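Sand and water tables: depth before features

Fongchan Hemmin
June 8, 2021

Most sand and water tables sold to nurseries are specified by footprint. The catalogue gives length, width and the number of children who can stand at it. Depth, when it is given at all, comes near the bottom. I think this is the wrong order, and that settings buying on footprint end up with a table that gets used for one term and then stores paper.

A child of three pours from a height. If the tray is shallow, the water leaves it. Staff then fill the tray less, the jugs no longer sink below the surface, and the activity becomes splashing. At the Flinbridge nursery we ran two trays side by side from December until Easter. One was 14 cm deep and the other 20 cm, with the same toys and the same children. The deeper tray held groups for longer, and the floor needed mopping less often.

Depth has a cost. A full tray is heavy and cannot be carried to a drain by one adult. Vichien Inthanon, who fits out rooms for Fenby, argues that a fixed basin with a waste outlet should be standard for any room taking under-fives. I agree with him on the outlet and disagree on the fixing. Rooms change use, and a basin at the right height for two-year-olds is wrong for four-year-olds. A wheeled frame with a hose connection does the same work. 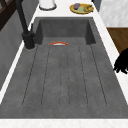
What to leave off

The Fekis table we were offered at 700 pounds came with a pump, a water wheel and a moulded harbour. All three were fixed in place, and all three told the child what to do. The plain Pacheco tray cost 129 pounds and came with a plug. Children brought their own pipes and blocks to it and argued over where the river should go.

Fixed features also collect sand. The pump on the Fekis table blocked in its second week on loan and stayed blocked.

My recommendation to anyone writing an order is to state the depth first, then the outlet, then the height range of the frame. Footprint can follow. Ask the supplier for the filled weight in writing, and check it against the rating of the castors.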